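How Does a Robot Know What It Is Looking At?
Clekell Young Makers: Reading Pages
For readers from 8 to 12

When you look for your shoes, you do it very fast. Your eyes see the room, your brain says "there!", and your feet start to walk. You do not feel the steps in between. A robot has to do all these steps too, but somebody must write them down first. The written steps are called software.

On this page we look at the software of a kitchen helper robot. Its name is Bozsik. Bozsik lives in a computer. It has arms and grippers, but they are made by a drawing program, the same way as things in a video game. The dining room where it works is made by the computer too. We call such a place a simulation. It is a world that follows rules, and the programmer can start it again as many times as she wants.

Why do people build a robot inside a computer? One reason is that plates do not break there. Another reason is time. A real robot needs a long time to practice one job 400 times. In the simulation you can start the practice in the evening and read the results at breakfast.

Step 1: Seeing

Bozsik has more than one camera. One looks out over the whole room. Others are close to the grippers, so they always see the two fingers and whatever is in front of them. To the software, a camera picture is only a very long list of numbers. Each number says how bright or how colored one tiny dot is.

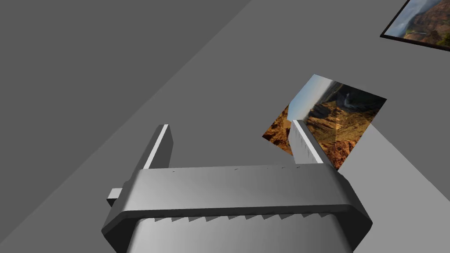
The part of the software that reads these numbers is called perception. This word comes from an old word for "to take in." Perception has to answer some hard questions. Which dots belong together? Is this flat thing a table, or a wall? How far away is it?

Pictures of mountains and rivers are a good puzzle for perception. You know that a photo of a canyon is only paper. You would not try to climb it! But the software sees blue dots like the sky and brown dots like rock. It must learn that the whole canyon is thin and flat, and you can hold it between two fingers. Programmers show the software many, many examples until it makes this mistake less often. One practice set for Bozsik has 1,083 pictures, and each one has a little note which says what is in it.

Step 2: Making a map

When the software knows what things are, it wants to know where they are. For this it builds a map in its memory. The map has three directions: left and right, near and far, up and down. Every thing gets its place. The map of a dining room can have a line for each chair, each plate and each wall.

The map must also know where the robot is. This sounds funny, because you always know where your own elbow is, even with closed eyes. Try it! Close your eyes and touch your nose. You can do it because your muscles send messages to your brain. Bozsik has sensors in its joints, and they tell the software how much each joint is bent. From these numbers the software calculates where the hand must be.
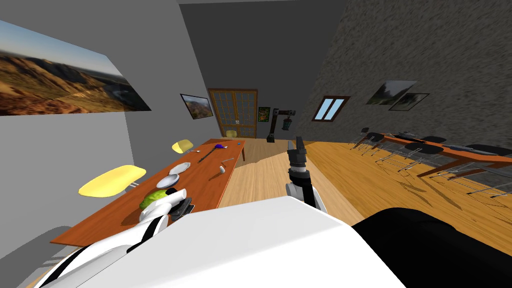 Now comes a difficult thing. The camera moves when the robot moves. If the robot leans to the side, the floor in the picture leans also, and the table looks like a hill. The real table did not change. So the software takes the picture and turns it back in its calculations, until down is down again. Only after that it can trust the map.

Step 3: Planning

Planning means to find a way before you go. Think of a friend who sits across from you at dinner, and you want to pass the salt. Your arm goes over the glasses and around the soup. You planned this, only very quickly.

The planner of Bozsik was made by a small group in Markberg, and they gave it the name Gadow. It works like this. Gadow tries a path for the arm in the map, without moving the arm. Does the elbow hit the table? Then this path is thrown away. Does the hand pass too close to a chair? Thrown away too. It can try 16 paths and keep only one. The one it keeps is usually short and smooth, and it has some free space on all sides.

Sometimes there is something very big directly in front of the hand. Then the camera near the fingers cannot help much, because it sees almost only one gray color. What would you do if you stood with your nose at a wall? You would step back, or you would turn your head. Planners can be given the same rule: if you see too little, go back a bit and look again.

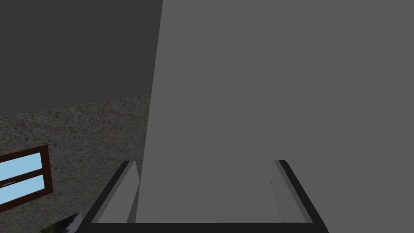
The gripper's fingers are open, with a large gray surface close in front. Can you find the window?

Step 4: Moving, and checking

The last part is called control. Control sends small orders to the joints: bend a little more, slow down, stop. After each order it looks at the sensors. Did the joint go where it should go? If not, the next order is a little different. This circle of order, look, order, look is named a feedback loop.

You use a feedback loop when you fill a glass with water. You pour, you look, you pour slower, you stop. If you closed your eyes, you would have a wet table.
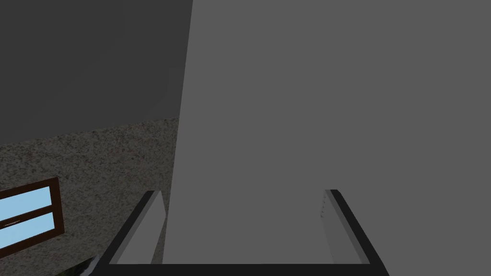
Two gray finger pads with nothing between them. One has small ridges on its inner side.

Try it yourself: be the robot

You need two people, a scarf and a spoon.

Put the spoon on a table. One person is the robot and wears the scarf over the eyes. The other person is the software and may only say short orders, for example "hand left" or "close fingers." The robot must do exactly what it hears, and nothing more.

Play it 3 times. The first time, the software gives all the orders at once and then is quiet. The second time, it gives one order, looks, and gives the next one. The third time, change places.

Write down which way was faster, and which way found the spoon.

Words to remember

Simulation: a world made by a computer, where you can practice.
Perception: the part that finds out what is in the camera picture.
Planner: the part that looks for a good path before the robot moves.
Control: the part that sends orders to the joints.
Feedback loop: do a little, look, do a little, look.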